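Quarterly Care of the Arm and Hand at the Clemlow Cell

Readers of this blog have asked for a fuller account of how the arm at Clemlow is looked after between major services. The cell has now passed 3000 hours of operation, and its maintenance routine has settled enough to be set down in writing. The following reflects my own practice as the technician responsible for the cell. It does not replace the manual.

The work begins with isolation. The controller is shut down in the normal way, the main disconnect is locked, and the key stays with the person doing the work. I then wait until the indicator on the drive cabinet has gone out. At our site the log sheet is signed at this point, before any cover is opened, and again when the lock comes off.

Cleaning comes next. The protective sleeve is wiped along its folds with a soft cloth and a mild detergent, never with solvent. Dust collects deep in the folds, so the arm should be parked with the sleeve extended before power is removed. I neglected this in my first year and had to bring the whole cell back up simply to move one joint. The sleeve is replaced at any sign of cracking. We buy ours from Geerts, and delivery has been slow enough that one spare is kept on the shelf at all times.

Plastic wrap on the forearm is treated as a consumable. It should be snug enough to stay clear of the wrist, with some slack left for rotation. Old wrap is cut away with blunt-nosed scissors. A knife is not permitted inside the cell under any circumstances, a rule that dates from a damaged cable and a lost week in November.

The hand takes the most time. Each finger is moved gently through its travel with the power off, and any roughness is noted against that finger in the log. The linkages are brushed clean and inspected for play. Pivot hardware is checked for looseness and marked with a paint pen once it has been tightened, although the paint wears off sooner than I would like. Lubricant is applied sparingly – one small drop on each joint, with the excess removed. The Drusenis grease we used at first attracted lint and has been withdrawn from the cabinet.

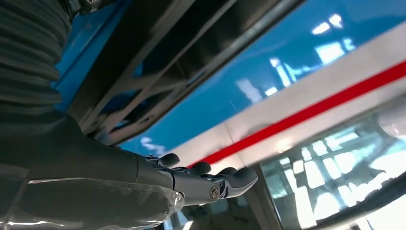

The hand and wrapped forearm beside the blue surface with its white and red stripes.

After reassembly, the arm is run at reduced speed through a short program of 80 moves. I listen during this run as much as I watch. A dry joint has a faint click that is easier to hear before the compressors start, and for that reason I prefer to do this work at 6 in the morning. The program is then repeated at normal speed, followed by a test of the emergency stop from each station.

The joint zero positions are compared with the values recorded at installation. On the last occasion, one wrist joint had drifted far enough to justify recalibration, and the new values were saved under revision 1040. A printed copy is kept in the cabinet door and another was sent to the Dodham office, where the service records are held.

The hand is due for a complete strip-down in another 200 hours. I have ordered the seal kit and intend to write up that job separately, including the order in which the finger assemblies are removed – the manual is not clear on this point.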